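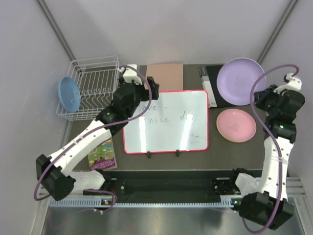
Two white-and-black robotic arms over a dark gray tabletop.

Porton to test softer water in two districts

By Florencia Salinas
November

Porton's water department will begin a trial of partial softening at the Herrera treatment plant on Sunday, changing the supply to 1,832 metered connections in the Setetti and Lower Herrera districts.

Groundwater from the Herrera wells has a high calcium content, which leaves scale in water heaters and white film on glassware. During the trial, part of the flow will pass through ion exchange columns and then be blended back with untreated water. The target for total hardness at the plant outlet is 200 milligrams per liter as calcium carbonate.
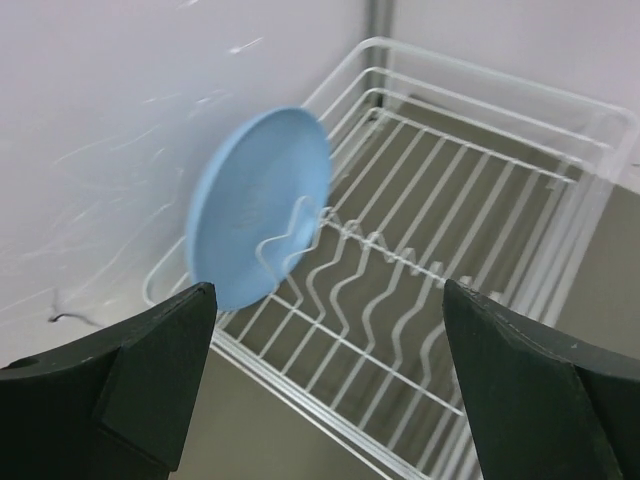 Customers with home softeners should reset the hardness value on the control panel once the new supply reaches them. A unit left at its old setting will regenerate more often than it needs to and use extra salt. Dishwashers with a built-in softener have a similar adjustment, usually covered in the manual.

"The blend ratio is set at the plant and checked every shift," said Unathi Msimang, process engineer for the department. "Pressure and disinfectant dose stay as they are."
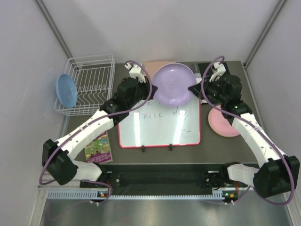
Spent brine from the columns will be held in a lined tank and trucked out of the district. Discharge to the sewer was ruled out at the design stage on account of chloride limits.

Sampling points have been fitted at both ends of the Setetti main. Results will be posted monthly. Rates are unchanged for the length of the trial.

COMMENTS (3)

Tadeo Aravena
What is the sodium figure after blending? The article gives hardness only.

L. Negri
We replaced a heating element in spring and it was solid scale. Upper Herrera should have been included.

Delia Rivadeneira
@Tadeo it's in the department notice, second page, under the hardness table.

RELATED
Setetti main flushing schedule
Meter replacement moves to Upper Herrera
Fononetti bridge closed overnight for pipe work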